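Skillero opens its plug and charger collection in Flarosbridge

7 July 2023

The small team behind Skillero, the project that Grovent has been running out of its Flarosbridge workshop since last November, has started on the batch that plenty of us have been asking after: plugs, chargers and everything else that lives in a wall socket or a power strip. It's a homely sort of subject, and we were very glad to be invited over for a morning to see it under way.

Each example is recorded by a person working a hand-held gripper with a camera on it, so that the learning system later gets the same close view of the fingers that a robot would have. People take turns of 40 minutes and then swap, which keeps wrists happy and also gives the system more than one person's way of doing things (and people do differ, as anyone who shares a kitchen will know!).

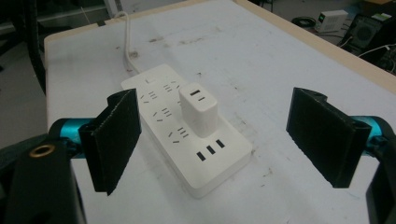

A wall charger in a power strip, between the open fingers of the hand-held gripper. Photo: Skillero

By the time we sat down for coffee the count on the board stood at 454 examples, gathered over 6 days. Clumsy tries are kept as well, with a note beside them, and the team told us they'd much prefer an honest fumble to a morning of very careful, very slow movements that all look alike.

The first training run is planned for when the batch closes in two weeks, and the results will be shared with Cordero, which is lending an arm for the tests. Readers who would like to try a turn with the gripper are welcome to leave their name at the workshop's front desk.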